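Filed under: Kitchen, Counters & Storage

April 5, 2019
By Catinca Tudose

Does your counter really need another organizer?

I get a lot of mail from readers who have decided that the cure for a crowded kitchen counter is a product. A rack, a riser, a turntable, a set of matching canisters. I have bought most of these things over the years and I remain unconvinced. A box takes up room too, and the catalogs never show you where the old one went.

So these are tips with my doubts left in. Try them before you spend anything.

1. Put the tea in one place, then look at how much tea you have

Tea is the worst offender. The packets weigh nothing, so you don't notice them building up. A bamboo caddy with a carry handle is fine if you do carry it to the table. If it never leaves the counter, the handle is decoration, and a drawer would do the same job. I'm also wary of the box within a box: a caddy sitting in a divided tray, the tray sitting on a cutting board. Every layer has to come off before you can chop an onion.

Stand the packets up where you can read them. Once they're stacked flat, you drink from the top and forget the rest. Ecaterina Bogdan wrote to me in January that she had sorted hers by color and it was a great success. I asked whether she was drinking the green ones now. She was not.

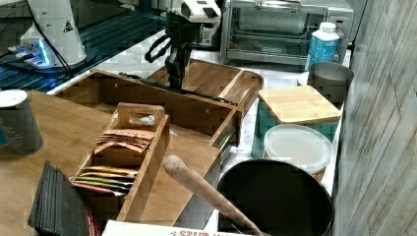
2. Be suspicious of canisters

A canister with a good-looking lid hides its contents from you, and then you buy a second bag of whatever is in it. If you must have them, put a strip of masking tape on the back with the name and the month you filled it. The same goes for any bottle whose label has faded past reading. Don't sniff it and guess. If you can't say what's in there, it has no business near food.

3. Let the pan live somewhere else

A nonstick pan left out becomes a shelf. Rolling pins, spoons and lids all end up in it, and hard things sliding about do the coating no good. I've heard it argued that a pan on the counter gets used more often. Maybe, but first you have to empty it. Mine hangs on a nail inside the pantry door, and the nail has held for 6 years.

4. Cutting boards: own fewer, and use both sides of your head about grooves

The juice groove is oversold. It's useful under a roast and a nuisance under parsley, which gets down in there and has to be dug out with a fingertip. Sebastian Cozma, who sells boards at the market in Plarnville, told me customers ask for a groove and then turn the board over to the flat side at home. I believe him.

For dark wood such as walnut, wipe it, dry it and stand it on edge. Food-grade mineral oil when it looks thirsty is plenty, and I don't see what the fancy board creams add beyond a nice smell. Don't leave it lying flat on a stone counter after washing, either – the underside needs air as much as the top does.

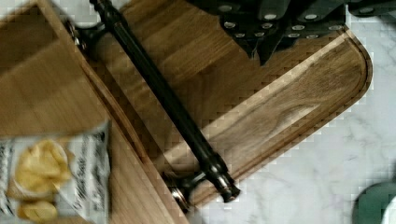
And keep hardware off it. If you're changing cabinet pulls or putting up a towel bar, the board is the handiest flat surface in the room and the wrong one to use. Metal ends will dent wood, and I don't want whatever was on the fittings under my bread. Spread an old towel on the table and work there. Knife blocks should be pushed back far enough that a board can lie in front without touching them. If there isn't space for both, I'd give up the block before the board. Most of us use two knives anyway, and the others are there to fill the slots.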